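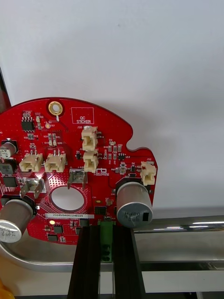 분해한 기계의 부품은 왜 한 상자에 다 넣어 두면 안 될까?

배선이 서로 엉키고, 기판 위에 솟은 단자나 콘덴서가 다른 부품에 눌려 휘기 쉬워서 종류별로 나눠 담는 편이 낫다.

나도 이걸 처음부터 알았던 건 아니다. 스틸텐트 수리점에 들어간 첫 주에는 나사고 전선이고 그냥 과자 깡통 하나에 쓸어 넣었으니까. 그걸 본 무랄리 아저씨 표정이란! 화를 낸 것도 아니고 그냥 깡통을 들고 한참 흔들어 보더니, 책상에 도로 내려놓고 점심을 먹으러 갔다. 그날 나는 김밥을 씹으면서 깡통 속 전선을 푸느라 오후를 다 보냈다.

그러다 5월에 그 그라인더가 왔다. 그린디어라고, 이제는 부품도 안 나오는 커피 그라인더인데 시린 레코타 씨가 이불에 둘둘 말아서 안고 왔다. 무슨 아기 데려오듯이. 이불을 풀자마자 가게에 오래된 커피 냄새가 확 퍼졌다.

"고쳐 달라는 게 아니에요." 시린 씨가 말했다. "뜯어서 부품만 골라 주세요. 쓸 수 있는 걸로요."

"어디에 쓰시게요?"

"똑같은 게 한 대 더 있거든요. 동생 집에. 걔는 그걸 아직도 매일 아침 돌려요."

동생이랑은 요즘 말을 안 한다고 했다. 왜냐고 묻고 싶어서 혀끝이 근질근질했는데, 무랄리 아저씨가 내 발을 슬쩍 밟는 바람에 접수증이나 썼다. 접수비 2000원. 시린 씨는 동전으로 냈고 나는 그걸 세지도 않고 서랍에 넣었다.

월요일 아침부터 뜯기 시작했다. 겉판은 의외로 순순히 떨어졌는데 안쪽이 문제였다. 전선이 구석구석 돌아가고, 커넥터는 손톱도 안 들어가게 박혀 있고. 나는 성질이 급해서 이런 데서 꼭 선을 잡아당긴다. 아저씨는 그걸 또 귀신같이 안다.

"선 말고 머리를 잡아."

"잡고 있어요."

"소리가 아닌데."

무슨 소리로 그걸 아는지 모르겠지만, 머리를 잡고 살살 흔드니까 빠지긴 빠졌다. 파란 선이랑 흰 선이 꽈배기처럼 꼬인 묶음이었다.
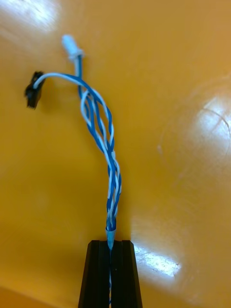
꼬인 파란 선과 흰 선, 위로 갈수록 느슨하게.

가만히 보고 있으니까 좀 이상한 기분이 들었다. 아래는 그렇게 단단히 꼬였는데 위로 가면서 틈이 벌어지고, 결국엔 갈라진다. 나는 괜히 시린 씨랑 동생 생각을 했다. 어릴 때는 한 이불 덮고 잤을 거 아닌가. 어쩌면 라면도 한 냄비에 끓여서 젓가락으로 싸우면서 먹었을 거고. 물론 내가 지어낸 얘기다. 나는 외동이라 이런 쪽으로는 상상력이 아주 풍부하다.

"넋 놓지 말고 커넥터 색이나 적어." 아저씨가 말했다.

그래서 적었다. 하나는 검정, 하나는 흰색. 연필이 뭉툭해서 '흰'이 '힌'처럼 보였는데 고치기 귀찮아서 그냥 뒀다. 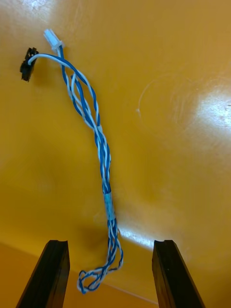

검은 커넥터와 흰 커넥터.

점심 무렵에 시린 씨한테 전화가 왔다. 잘되고 있냐고 묻더니, 갑자기 목소리를 낮췄다.

"혹시 그 안에서 뭐 안 나왔어요? 종이 같은 거."

안 나왔다고 했더니 한참 조용했다. 부모님이 카페를 하실 때 쓰던 그라인더인데(같은 걸 두 대 사서 나란히 놓고 쓰셨단다), 어릴 때 동생이 그 안에 쪽지를 넣었다고 자랑한 적이 있다고 했다. 언니 욕을 잔뜩 써서 숨겨 놨다고. 평생 못 찾을 거라고.

"그럼 동생분 쪽 기계에 있는 거 아니에요?" 내가 물었다. 진짜 별생각 없이 한 말이었다.

수화기 너머에서 시린 씨가 웃었다. 웃다가 코를 훌쩍이는 것 같기도 했는데, 마침 가게 앞으로 오토바이가 지나가서 잘 못 들었다.

전화를 끊고 나서 나는 부품 놓을 자리를 다시 만들었다. 스테인리스 쟁반에 흰 종이부터 깔았다. 깡통 시절의 나였다면 꿈도 못 꿀 일이다. 빨간 둥근 기판은 왼쪽 아래에 놓고, 전선 묶음은 서로 닿지 않게 떼어 놓았다. 주황색 통들은 양옆으로 밀어 두었고. 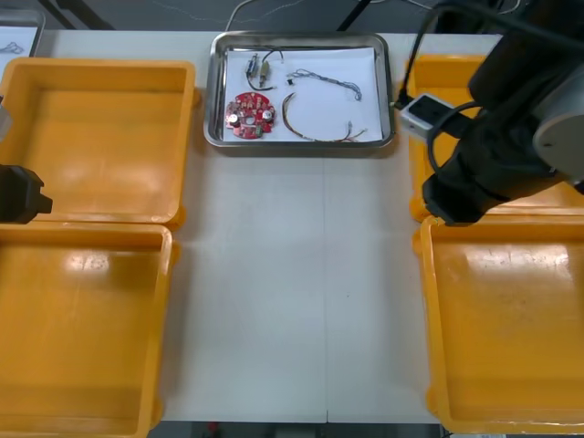 아저씨가 와서 쟁반을 들여다보더니 아무 말 없이 믹스커피를 한 잔 타 줬다. 이 가게에서 그건 상장이나 마찬가지다. 나는 커피를 쟁반에서 최대한 먼 데 놓고 마셨다. 한번은 카르키코 라디오에 율무차를 쏟은 전적이 있어서.

시린 씨는 문 닫기 직전에 왔다. 쟁반 앞에 서서 빨간 기판을 오래 봤다. 만져 봐도 되냐고 묻길래 가장자리만 잡으시라고 했다. 어느새 내가 아저씨 말투를 쓰고 있어서 조금 소름이 돋았다.

"이거 택배로 보내면 망가질까요?"

"잘 싸면 괜찮긴 한데요." 나는 뽁뽁이를 꺼내려다가 멈췄다. "직접 가져가시는 게 제일 안전하죠."

아저씨가 또 내 발을 밟았다. 이번에는 그렇게 세지 않았다.

시린 씨는 포장하는 내내 의자에 앉아서 휴대폰을 켰다 껐다 했다. 그러더니 어디론가 전화를 걸고는, 신호가 가는 동안 나한테 손짓으로 드라이버 하나만 빌려 달라고 했다. 나는 제일 잘 드는 걸로 골라서 쇼핑백 옆구리에 꽂아 줬다.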